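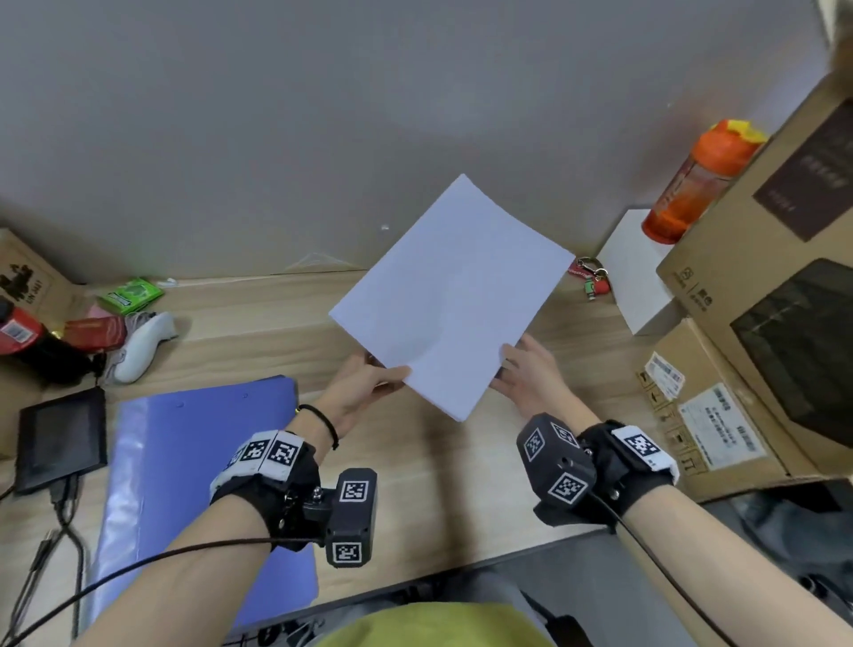

Filed under: Clubs & Activities > Robotics > Term 2 gallery

Search this site Go Search tips

Paper Week at the Rokis Robotics Club

Hello again, families and friends of the club! It has been a good long while since our last gallery, and I do apologise to those of you who kept asking at the front gate (you know who you are, and I promise I was getting to it).

This term the seniors have been working on what we've all come to call the paper job. The idea is to teach a robot arm to do the dull little desk chores most of us do without a thought: squaring up a stack of sheets, sliding it into a folder, putting the folder back where it lives. Before the arm can have a go, it needs plenty of human goes to learn from, and so our members take turns at the desk with the trackers on their wrists, picking up paper and putting it down again, every Thursday until the bell.

The target for the term is 3000 recorded goes. At last count we had 588, so there is plenty left for everybody, and new members are very welcome to come along and add to the pile.

Gallery

Both hands on the stack, one gripping the lower corner and the other spread out underneath. The square black-and-white markers on the wrist straps help the computer work out where each hand is and which way it's turned. I'm rather fond of the string bracelet, and of the bright lime-yellow shirt just peeking in at the bottom. The blue folder is on the desk too, along with a game controller, a water bottle and the usual clutter of boxes.

A few thank-yous while I have you. Karla Pacheco wrote the software that sorts all our recordings, and then very patiently taught the rest of us to use it. Nicanor Magaña looks after the chargers and the sign-up sheet, and has the neatest labelling I have ever seen in a school building. Families also raised $140 at the sausage sizzle in May, which has gone straight into spare cables, and we do go through them!

Our open evening starts at 6:30 in the library. We have room for 30 visitors, so please put your name down at the office if you'd like a chair and a cuppa.

Comments (3)

Soledad Rosales
Lovely to see what they've been up to. My daughter now squares up the mail on the kitchen bench and tells me it's practice.

Eustaquio Zepeda
Will the arm be running at the open evening, or is it just the wrist trackers?

Rutilio Becerra
Both if all goes well, Eustaquio. Come early and you can have a turn at the desk yourself.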